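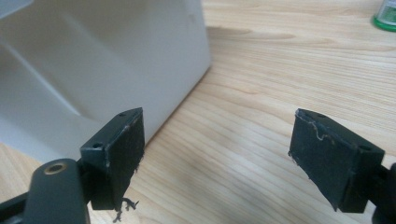 Chapter 10
Measuring Sleep by Questionnaire

10.1 Introduction

Most of what is known about the sleep of adults at home comes from asking them. Laboratory recording gives a fuller account of a single night, but it is costly, and people seldom sleep in a laboratory as they do in their own beds. A questionnaire can reach a whole district in a week. The price is that its answers depend on memory, mood and the wording of the items.

This chapter deals with the design and reading of sleep questionnaires. Sections 10.2 and 10.3 cover the choice of items and the recall period. Section 10.4 treats scoring, and Section 10.5 the comparison of self-report with wrist-worn recorders. Readers who have not met the terms reliability and validity should go back to Chapter 2 first.

Three quantities recur throughout. Sleep latency is the time between trying to fall asleep and falling asleep. Sleep duration is the time spent asleep, excluding periods awake in the night. Sleep efficiency is duration divided by time in bed, given as a percentage. A person who spends 500 minutes in bed and sleeps for 400 of them has a sleep efficiency of 80 per cent.

Respondents often confuse duration with time in bed. In the Flalemdale survey (Sutherland and Mowat), 1295 adults were asked how long they slept on a usual night. A follow-up form asked separately for bedtime, latency, waking time and time awake in the night. The duration worked out from the second form was shorter in most age groups, and the gap was widest among those who reported waking often. The authors advised against using the single item alone – a view now widely shared, though the item survives in many general health surveys where space is short.

Season also matters. Forms completed in December tend to record later rising and more daytime tiredness than those completed in summer, and shift workers need separate treatment at any time of year. MacBrayne and Idahosa discuss both points in connection with the Lindsay cohort, to which we return in Section 10.3.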